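The whiteboard will not save you

Kalliopi Tsolakis

There is a fashion for putting a whiteboard in the room where people eat. I have now met it in three places in a row: a shared workspace, the back room of a community hall, and the house of a couple I like very much and will not embarrass by naming. In each case I was told it was "for the flow of things". In each case it had next to nothing written on it.

I write about rooms for a living, more or less, and I am meant to be in favour of ideas like this. The kitchen as hub, the table as the place where plans get made over soup. The people at Helline, who sell a range of furniture they call "meet and eat", sent me their brochure in January and it is a handsome thing. Everyone in it is laughing at a bowl. The tables are all round, the walls are all pale, and a board the size of a double bed hangs behind the salad. Nowhere in fifty pages is anyone wiping anything.

My doubts start with the table. Round tables are sold to us as friendly. There is no head, so no one sits at it, and everybody can see everybody. I accept that for dinner. For the making of dinner, a round table is a nuisance, and I say this as someone who chopped onions on one for years. A chopping board is a rectangle. So is a baking tray, a recipe book, a carton of stock and most of what comes home from the shop. Put any of them on a circle and you lose a slice of table behind it. You push things towards the back where you can't reach them, and then you walk round to get them, and then you are on the wrong side for the knife.

I raised this with a man on the Helline stand at a trade show and he told me that a round table "encourages movement". So does a wasp.

Then there is the matter of white. A glossy white top looks clean when it is clean, and that is the last kind thing I have to say about it. Every crumb shows. So does every ring from a cup, and beetroot is a disaster. I know the argument that this is good for us, that a surface which shows the dirt gets wiped more often. I have lived with one and I can report that it gets wiped more often for a fortnight. After that you buy a tablecloth. 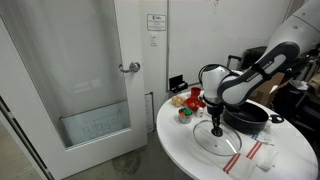
What does happen on these tables, whatever shape they are, is that food and crockery settle on them and stay. A red bowl gets put down next to a red cup and they look so well together that moving them feels like vandalism. I have done this myself. I have eaten toast standing at the sink so as not to disturb an arrangement of my own dishes. It is a ridiculous way to live and I suspect it is widespread.

I am fond of red crockery, as it happens, and would defend it against anyone. Against a white table it is easy to find, which matters when you are carrying something hot. The present taste is for the colour of porridge. I bought four Grillow bowls in a shade called Hush and spent a winter losing them against the worktop. If you must have the pale room and the pale table, at least have a bowl you can see.

But back to the board. The case for it goes like this: a household, or an office that cooks, has a great many small facts to keep track of, and a big surface on the wall will hold them where everyone can see. Who is allergic to what, whose turn it is, whether we are out of salt. I don't dispute that the facts exist. I dispute that a person with flour on her hands is going to cross the room, find a pen, find that it has dried up, find another, and write SALT. She is going to shout it. Or she will put the empty packet on the table, where it will be noticed at once by the next person who wants salt. The empty packet is the best shopping list ever devised and it needs no pen.

People who own the boards tell me I have this wrong, and that the first month was marvellous. I believe them. The first month of anything with pens is marvellous. My couple had a grid of meals with little drawings of fish. By the time I saw it, the grid had gone and there was one phone number on it which neither of them recognised and both were afraid to rub off.

The same goes for notices. Shared kitchens breed them. A sign goes up by the light switch, in small type, saying how the room is to be left. It is read once, by the person who put it up. A second sheet appears lower down, attached with tape. In the hall I mentioned there was a printed page about the fridge so long that it had a second side, and you would have had to take it off the wall to find out what was on it. I did. It was more about the fridge.

If you want people to wash a bowl, put the bowls near the sink and put a dry cloth within reach. If you want the light off, say so in two words, in letters as tall as your thumb. I have seen both work.

Doors deserve a paragraph too, seeing that someone is always trying to sell us one. The frosted glass door is the standard answer for a room that must be private and cheerful at once. I have less against it than against the rest. It lets in light, and you can tell whether there is somebody on the other side before you swing it into their elbow. My only complaint is that nobody shuts it. A kitchen door spends its life half open, and a half-open door takes up more floor than a table leg. Kirkegaard will do you a very pretty sliding one for £2569 before fitting. I priced it, had a lie down, and took our old one off its hinges with a screwdriver.

And the floor. Bare concrete was meant to be the honest choice, the one that didn't pretend. I like the look of it, marks and all, and I prefer it to the printed planks that Hetance lay over everything. Still, it is hard on the feet, and a dropped cup has no chance whatever. The people who admire concrete floors in kitchens tend to be people who sit down in kitchens.

What I would like is for somebody to design one of these rooms after spending a whole day cooking in it for other people. Start with potatoes, because everyone starts with potatoes. Where do they go when they come out of the bag? Where does the peel go? Where do you stand, and what is at your elbow? I asked Helline these questions by email and had a reply of 217 words, of which I would single out "versatile". The potatoes were not mentioned.

I'd keep a round table for eating if there was a plain square one beside it for the work. I'd swap the board for a hook with a pad on it, the kind where you tear off the page and take it with you, which a wall does not allow. The hook and pad in my own kitchen cost 90p at a jumble sale and the pencil is tied on with string. My sister says it makes the place look like a bookmaker's.

Comments

pamela_r: We have a board in our kitchen at work and it has said "MILK??" for as long as I have been there. We have milk.

Old Trivet: Disagree on round tables. Ours seats six in a room where an oblong one would seat four and a half. I do my chopping on the worktop like a normal person.

J. in the Fens: Can you say what sort of hinges? We have the same trouble with our door and I would like to get it off without taking half the frame with it.

K. Tsolakis: Ordinary lift-off ones, three of them, painted over. Score the paint first with a blade and have someone hold the top.

crumbs: Beetroot comes off with bicarb if you catch it quickly. Turmeric doesn't.

Last updated April 30, 2020

Contact | © Kalliopi Tsolakis, all rights reserved | Back to top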